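**Reusing glossy retail boxes for outbound: torn flap, how far do you go?**

**cirilo_maldonado**
Packing bench question. I save blue printed cartons from incoming stock and reuse them for small outbound orders. The print is fine on most of them. The weak point is the edge where the old glue or tape took the liner off with it. The corrugated below is exposed and the fibers lift, so new tape bonds to fuzz.

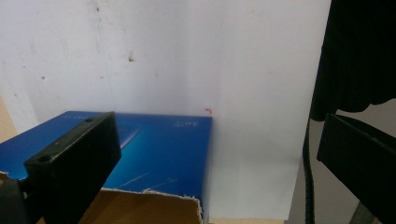 *Blue carton, torn cardboard at the front.*

Contents are up to 250 g, so load isn't the issue. I care about whether the closure holds. Current method is to trim the loose fibers with a blade, then one strip of 2 in tape lengthwise.

**t_berrada**
One strip is not enough on a torn liner. The tape can only hold what the top layer of paper holds. Run it 2 in past the tear at each end so it lands on intact print, then cross it. Gloss coating takes acrylic tape slowly, so press it down hard and leave it overnight in a cold room.

**Asmaa_C**
Disagree on the crossing strip. It adds nothing if the long strip reaches sound board on both sides. I'd put the effort into the bench. Paper over the tabletop, one carton open, one item out, nothing else within reach. Change the paper when it gets marked up.

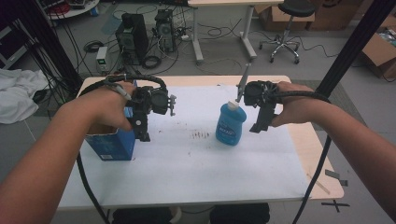
**samah.slaoui**
Paper is fine until it slides. I tape all four corners or it walks toward me every time I fold a flap. Also, a squeeze bottle with a flip cap should never go into a reused carton without a bag around it. One leak and the liner delaminates, torn or not.

**Asmaa_C**
Agreed on the bag. I use Wotard 8 in zip bags and tape the cap as well.

**cirilo_maldonado**
Bagging already happens here. Back to the tear. I tried water-activated tape (Damasceno, the reinforced one) over the bare corrugated and it grips the fibers much better than acrylic. It does not like the gloss at all.

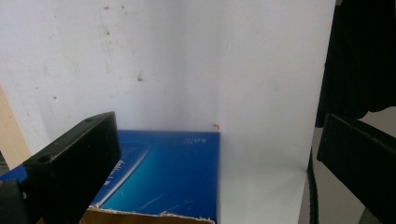 So the plan is gummed tape on the brown section, acrylic over that and out onto the print. Two layers, two adhesives. Slower per carton, but I only do a small batch in the evening.

**t_berrada**
That works. Let the gummed layer dry before the acrylic goes on or you trap the moisture.

**Salma_E**
Or recycle the torn ones and buy plain cartons. Idora part 2526 is the size I use. Your labor costs more than the box.

**cirilo_maldonado**
Not at my volume.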